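Notebook, February – grip socks, second round
Last updated: February, 16:20
Reading time: 2 min

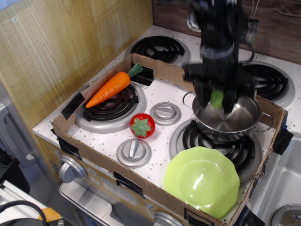 Which sock are we taking into the spring half of the season? The ribbed one, pattern B, with the heel pads moved forward.

I'm really pleased with this one! Pattern A was fine on the turf mat but the dots started peeling at the big toe, and Tadeusz had been grumbling about the seam since before the winter break. B has the seam up over the toes and the whole thing sits flatter in a football boot. Fenna wore a pair for a full Brerkside training session, shooting drills and all, and forgot she had test socks on until Pieter asked for them back.

Bench work first. Each pair got 50 washes at 40 degrees, inside out, no softener. A lost dots on the outer edge of both feet. B kept everything except one bit by the left heel, and I think that was me with the scissors when I took the label off. Will check against the spare pair.

Then the slide rig: weighted foot form, boot insole from the Larholm stock, pull until it slips. 20 pulls per sock. B held 73 newtons on the best pull and the spread was lovely and tight, much better than A, which wandered all over the place once the insole was damp. (Damp = sprayed, two squirts, wipe once. Please keep to this, Amber did three last time and we had to throw the whole afternoon out.)

Things players said, copied from Dalva's sheet:
- "Turns better, doesn't bunch under the arch"
- "Too warm in the second half"
- "Can I keep them"

The warmth is a fair point and I want to look at it properly. Lambrechts have a thinner yarn for the top of the foot and Pieter has asked for 2 cones. If we knit only the instep in that and leave the sole alone, the grip figures shouldn't move much, but I'd like to see it on the rig before anyone gets excited (I am already excited).

Goalkeepers still to do. They push off sideways far more than the outfield lot – the rig only pulls front to back, so it needs turning the foot plate through a right angle and new bolts. Tadeusz has drawn it up, drawing is in the Stoteck folder.

Sizes: large comes up short on anyone over an 11. Fenna to re-cut the card for the heel.

Next: damp pulls on the spare B pair, then the keeper plate.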